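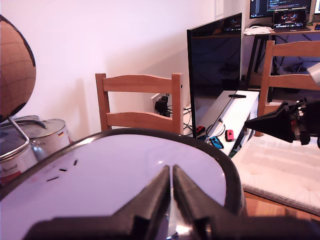 The globe in its usual spot, beside the white oval top with the black rim.

Home | News | Events | Travel Circle | Join | Contact

Travel Circle News, 1/9/18

Well, another year is under way, and it is time to start dreaming out loud about where we might all go next! The fall trip to Hodusitz was such a pleasure (even with the rain, and even with the long wait for soup at the station) that so many of you have asked for something similar, only a little warmer and with fewer stairs. We heard you on the stairs.

So for April we are looking at four nights in Estton, staying at the Bailly, a small hotel close to the river that keeps its dining room open late for groups. The bus has 43 seats, and we would like to have 40 names by the end of the month so the hotel will hold the lower rate. The cost is $218 per person sharing, with breakfast and two suppers, and a deposit of $112 saves your place. Single rooms cost a bit more – please ask, as there are only a few of them and they go to the first who write in.

We are also hoping to stop in Zallia on the way home for the flower market, if the roads are kind to us. Bring a sturdy bag, as those of you who carried tulips home on your laps last time will remember!

Our next travel evening starts at seven, with slides from Hodusitz and coffee afterward. Cookies are always welcome, and so are neighbors who haven't come along before. Deposits may be handed in that same night.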